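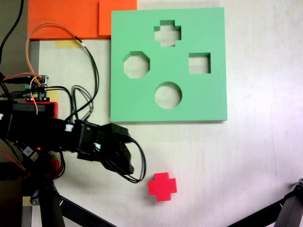 November 8, 2021

Cross block day! Switched Follo over to the foam sorter this morning and I'm glad we did. Foam gives a little when the peg is off center, so a bad approach ends in a squish and we can keep going (the old hard pegs just tripped the servos every time).

Setup as in the Hedia notes, with two changes. Gripper closing speed turned down, and the wrist command now goes out as a single byte, 0 to 255, same as the other joints. Should have done that weeks ago. Logs are so much easier to read.

What I wanted to know: does the policy learn to turn the block before it gets to the hole, or does it push down and hope? Red cross into the green board, block start angle changed by hand between runs, board left where it was. Trained on the Eynon demos only, none of the Inov ones.

First batch, 7 tries, 5 in. That's with the cross, which I'd expected to be the worst of the four shapes! Both misses were the same kind: right spot, wrong angle, one arm of the cross riding up on the edge of the hole. On the good ones the wrist starts turning while the block is still well above the board, and you can see it clearly in the joint 5 trace. Very pretty curve. I've saved the plot next to the logs.

Small batch, I know. Still, the version without the wrist history never turned early at all, so I think the extra input is doing real work.

To do
- rerun with the history input zeroed out, same weights
- move the board a bit, see if it falls apart
- octagon next, then round (angle shouldn't matter there, good check)
- retape the orange sheet if it shifts
- ask whoever has the Inov demos whether their wrist zero matches ours

Gripper servo was warm by about noon, gave it a rest over lunch. Fine after.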